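**Apr 7, 2024**

Okay, so last month I asked you all what you wanted more of in this newsletter, and the answer (by a mile!) was pantry stuff. I was braced for people to ask for recipes. Nope. You want to hear about shelves. I have never felt so understood.

So let's talk about those tiny cereal boxes, the single-serve kind, because I went a little overboard with them in March and I've been meaning to tell you about it.

It started with a sale at Jandach, the discount grocery out past the car wash. I went in for dish soap. I came out with dish soap and 17 little boxes of cereal, and I'm not even sorry, because my kids have been eating one bowl out of each big box and then letting the rest go stale on top of the fridge. A full-size box is a commitment! A mini box is breakfast. One and done, fold it flat, into the recycling.

The trouble is where to keep them. I tried a basket first, and it was a mess by Wednesday. Everything fell over, the flavors got mixed up, and somebody (I have my suspects) dug all the way to the bottom for the chocolate ones and left the rest on the floor. Then I tried lining them up along the back of a deep cabinet, where they sat behind the pancake mix and were forgotten completely. I found two back there last week.

What finally worked was a riser. Mine came from Wokero, it's one of those plain little step-up shelves people use for spices or coffee mugs, and I cut an old drawer liner to fit so the boxes don't skate around. You put it on the counter or a side table and run the cereal in lanes, front to back, one kind per lane. Just like the store does it! When you take the front one, you slide the next one up. My youngest thinks this is the best part of the day and has to be stopped from restocking when there's nothing to restock.

A few things I've learned so far:

- Keep each lane short. Two or three deep is plenty. Once you go deeper, the back boxes start tipping and you can't reach them without knocking the front ones off.
- Sort by color if your kids can't read yet. "You may have an orange one" settles a lot of arguments before 7 a.m.
- Leave a finger's width between lanes. I packed mine tight at first and every time I pulled one out, its neighbor came along for the ride.
- Put the extras somewhere else, out of sight. If they can see all of them, they will want all of them.

I also keep the Thái bowls (the little blue ones I wrote about in the winter issue) stacked right next to it, so the whole breakfast situation lives in one spot and I can drink my coffee sitting down. Mostly.

One more note on cost, since a couple of you always ask. Bought singly, the mini boxes are a terrible deal, I won't pretend otherwise. Mine were 50 cents apiece on sale, and I wouldn't go much over 70. If you don't find a sale, you can buy the big box and refill the small ones, though you'll need a clip to close the tops and the cardboard gets sad after a week or so. 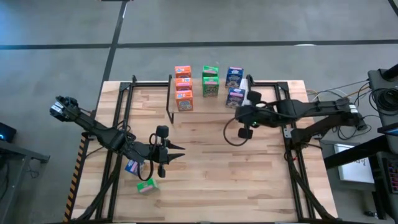

**PANTRY CORNER: Lanes, not piles**

Three lanes on a raised shelf: orange on the left, green in the middle, blue on the right. The orange lane is three deep and the other two are two deep, so seven boxes altogether, and I love how much you can still see of each kind. The thin top and black legs go nicely with a butcher-block surface too, if you're picky about that sort of thing (I am).

Next issue is the Vuno jars, which I have opinions about. If you've got a shelf you're proud of, hit reply and tell me everything!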